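Settimio Gentile
5/30/20

Okay friends, I have to tell you about the marble, and I'm going to take my time about it (you know me!)
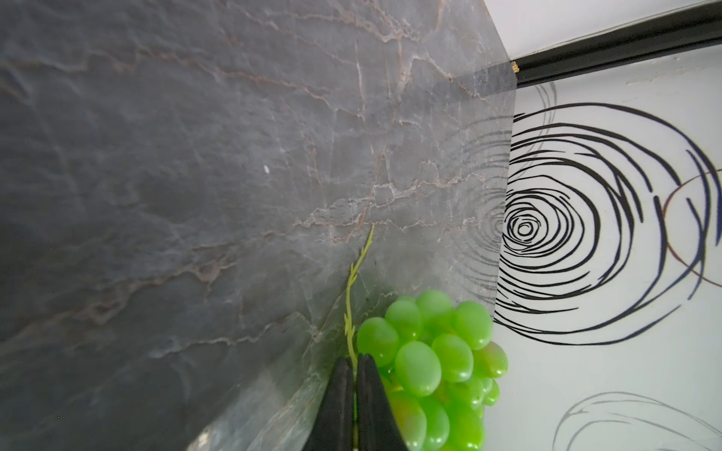 Gray marble, rusty veins, and those big black swirls next door.

I'd asked Lorenz for something plain and pale, and then I fell for the darkest slab at Testura. Zero regrets!

The best bit is how the swirls show up faintly in the polish, like the wall is doodling on the stone.

Next up is choosing stools, which will probably take me until July. Send opinions, please!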